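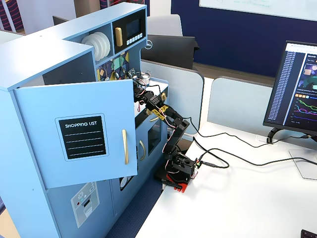

The shopping list on the play kitchen is still blank. Mine is not, so let me write a thread about it. 1/17

I moved to Walville in May, and in my first month here I threw away a shocking amount of food. I was shopping the way I shopped at home, where the market was under my window. Now the nearest store is a bus ride away, and I had to learn to write a real list. 2/17

My first lists were bad. I wrote "vegetables" and "something for dinner." Then I stood in the aisle at Nelthorpe with this paper and had no idea what I meant by it. 3/17

So rule one for me: write the meal first, then the things for the meal. "Lentil soup – carrots, onion, celery." If an item does not belong to a meal or to breakfast, I ask myself why it is there. 4/17

Rule two, I look in the fridge before I write anything. I know everyone says this. I did not do it for years and I owned three open jars of mustard. 5/17

I also began to write the list in the order of the store. At Nelthorpe you come in by the fruit, then bread, then the long wall with milk and cheese, and the frozen food is last. My paper has the same order and I do not walk back and forth anymore. 6/17

Then in the summer they moved the bread. I was upset for longer than I want to admit. 7/17

A question I get often: paper or phone? I tried an app called Mirnent for a few weeks. It is a nice app, and it is good if two people shop from one list. But my phone goes dark when my hands are full, and then I must unlock it next to the potatoes. I returned to paper. 8/17

I use the back of old envelopes. They have the right size, and I can put coupons inside. My grandmother did the same, with a pencil on a string by the kitchen door. 9/17

About language, because some of you are also learners. I write my list in English on purpose. This is how I learned scallion, zucchini, parsley, baking soda and baking powder. The last two I confused once, in pancakes. Please do not do this. 10/17

Some words I still keep in my own language. There is a kind of white cheese from the Rutkowska deli that has no good English name, in my opinion. "Farmer cheese" is near, but it is drier than what I want. On the envelope it has its old name. 11/17

Now money. I kept every receipt for 90 days before I changed my habits, and then for 90 days after. Before: 592 dollars. After: 471 dollars. I live alone and I cook almost every day, so your numbers will look different. 12/17

Most of the difference was not from cheaper brands. It was herbs. I bought a whole bunch of cilantro, used four leaves, and found the rest two weeks later as a green liquid. Now I buy one herb per week and I plan two meals with it. 13/17

The second thing was bread. I slice it and freeze half on the first day. Toast from frozen bread is very good, and for sandwiches I take it out the evening before. 14/17

I keep a small list of things that must always be in the house: rice, red lentils, canned tomatoes, eggs, onions, oil, oats, tea. When I open the last one of something, I write it on the envelope right away. If I wait until evening, I forget. 15/17

My longest list this year had 27 items, when people came for dinner and I wanted to show too many dishes at the same time. I forgot only the salt. We borrowed it from downstairs, and she got a plate of dumplings for it. 16/17

This week is short: leeks, potatoes, cream, lemons, dish soap, and dill as the herb. I will make the leek soup and, on the next day, potatoes with dill and the cheese with no English name. If you have another idea for half a bunch of dill, please write it under this post – I have made the cucumber salad already twice this month. 17/17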